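Home Interviews Shops Resell Contact

"A shirt is honest only when it is flat": a morning with the owner of Clarkine

March 25, 2018

When I arrived at Clarkine, a small second-hand clothing shop in Indcombe, the owner was already at work and had a T-shirt over each shoulder. She asked me to leave my name out of the article if I was leaving hers out, so we are both without names, and I think this is fair. She does not like to be photographed or quoted by name. She likes very much to talk about shirts.

I had visited the shop two times before as a customer. I wanted to understand one thing which I had noticed on both visits: the T-shirts at Clarkine are folded so well that I was afraid to open them.

"Please open them," she told me. "I would be happy if you open all of them. We fold them again. It is half of my job."

The shop began with one purchase. Another business in the town, Vashisht, was closing its clothing department and wanted to sell the remaining stock together with many returned pieces. She paid $795 for everything, and she did not see most of it before she paid.

"They told me it was T-shirts, and it was T-shirts," she said. "But they did not tell me that the shirts were pressed into bags for a year. I opened the first bag in my living room and I wanted to cry. Every shirt had the shape of the bag."

There were 280 shirts in the lot. She washed all of them at home in February, when it was too cold to dry anything outside, and she hung them over doors and chairs and on the shower rail. Her family was not pleased with this. She remembers that she could not find her own clothes for weeks.

I asked if she already knew then how to fold them. She laughed at me.

"I knew how my mother folded. Sleeves to the back, then in half, then in half again. It is a good fold for a drawer. For a shop it is terrible, because the neck is hidden and the customer cannot see the size."

The way she uses now took her a long time to find. First the shirt goes on the table with the front side down. She takes it by the shoulders and gives it one shake, not strong, and lets it fall. Then she does not touch it for a moment. I did not understand this pause, so I asked.

"I look where it wants to go," she said. "Cotton that was washed many times does not lie straight. The side seam turns to the front. If you fold it by the seam, you get a crooked fold. So I forget the seam. I look at the neck and I make everything from the neck."

After that she pulls the hem toward herself with both hands, and then she goes to the corners. She says that the corners are where new helpers lose their patience. They smooth the middle with the palm and push the creases to the outside, and a crease that was pushed does not go away. It waits there. She lifts the corner, pulls a little to the outside and puts it down again, and she repeats this until the cloth is quiet. "Quiet" is her own word, and I heard it many times during the morning.

"You have to lift," she said. "My helpers always want to push. When you lift one corner you see immediately if there is a second layer caught under it. Very often there is. The shirt is lying on itself and you think it is only a crease."

I tried with a gray shirt. It took me much longer than I want to write here, and the result was something like a pillow. She opened it again without a comment and gave it back to me.

We talked also about ironing. She does almost none of it. A shirt that is folded while it is still a little warm from the dryer needs no iron, in her opinion, and an iron makes a printed shirt ugly. For the plain colors she sometimes uses steam. Light colors are the most difficult for her, especially pale green and pale yellow, and she explained to me why.

"On a black shirt you see dust, but you do not see creases. On a light green shirt you see every line, and the line looks darker than it is. Customers think it is a stain. I had one lady who brought a shirt back to me and there was no stain, it was only the shadow of a fold."

The price of a plain T-shirt at Clarkine is low, and I wondered if so much care can be worth it. Her answer was practical. In the first season she kept the shirts in a big basket, and people searched in it and left. Then she put the same shirts on the table in flat piles, with the same prices. She sold 68 of them before the end of the month, and some customers told her that she had received nice new goods.

"It was the same goods," she said. "It was only that they could read the size."

She writes also for Resell, the small newsletter in which owners of second-hand shops exchange advice, and she receives letters with questions from other towns. Most of them ask about prices. She would prefer more questions about tables. A table for folding must be wider than the shirt with open sleeves, and smooth, and she is strict that it should be white or nearly white, so that a dark thread or a hair can be seen. She bought 2 before she was satisfied. The first was too low and she had pain in her back every evening — she gave it to a neighbor for plants.

Before I left, I asked what she does with a shirt that comes out of the bag as one hard ball, because I have several of those at home.

"Do not pull from both sides at the same time," she said. "Put it in the middle of the table, find one corner, and lift only this one. Then look what moves." 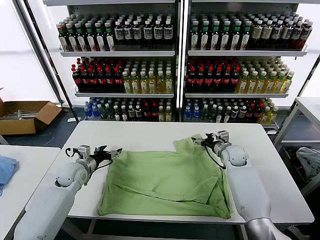

"And if nothing moves, take another corner," she added. "You have time. The shirt was in the bag for a year, it can wait five minutes more."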